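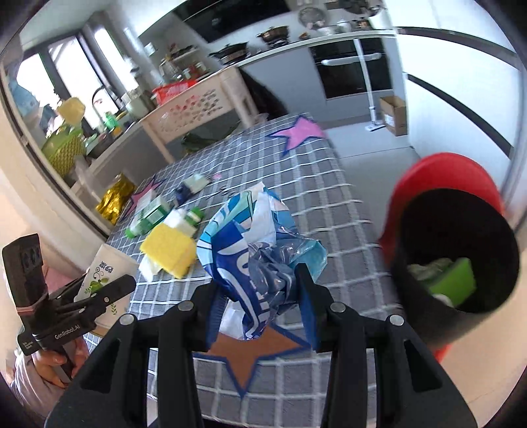 One reader wrote in to say that she clears her kitchen table every evening and it is full again by breakfast, so why bother with a method at all. It is a fair point. A method won't keep the table clear. It makes the clearing short, so that doing it again tomorrow is no great trouble.

How to clear a kitchen table of small trash

You need a trash bin, a liner and a damp cloth. If your bin is small or tips easily, you also need a wide plastic basin or bucket to stand it in. Allow 5 minutes for a normal day and longer after a party.

Step 1. Bring the bin to the table
Put it on the floor beside the table, on the side you work from. Walking each wrapper across the kitchen is what makes this job slow. Put the liner in first and fold 2 inches of it down over the rim.

Step 2. Take the food off
Vegetables, bread and anything else you plan to eat goes to the counter or the fridge before you touch the trash. Leafy greens get crushed if you leave them at the end of the table and push things toward them.

Step 3. Start with bags and wrappers
Large crumpled bags take up the most room and hide what is under them. Feel each one before it goes in. Coins, clips and bottle caps end up in there. Press the air out and fold the bag flat. A 40-cent roll of liners from Pukgate is thin, so don't ram things down with your fist if that is the kind you have.

Step 4. Paper next
Used tissues, paper towels and paper cups. Empty the cup into the sink first. If you flatten it, it takes half the space.
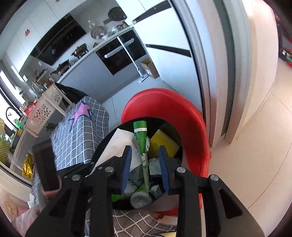 Long, stiff packets should go in on their side or be folded once. Left upright they hold the liner open at the top and you can't tie it.

Step 5. Decide about sponges
A kitchen sponge that smells after rinsing goes out. One that is only stained can be kept for the stove or the floor. Cut a corner off it so it doesn't get mixed up with the dish sponge. We have used the Stomine ones and the store brand and see no difference in how long they last.

Step 6. Check small bottles and boxes
Look inside before you decide. Bottles with something left in them go back on the shelf with the cap tight. Rinse empty ones and sort them the way your town asks.

Step 7. Mats and cloth
Lift the mats, shake the crumbs over the bin, and wipe both sides. Wipe the tablecloth from the far edge toward you. A vinyl cloth such as the Maihi can be washed at 40 degrees Celsius, but check the label on yours.

Step 8. Tie and rinse
Tie the liner, take it out, and rinse the basin if anything dripped. Let it dry before the bin goes back in.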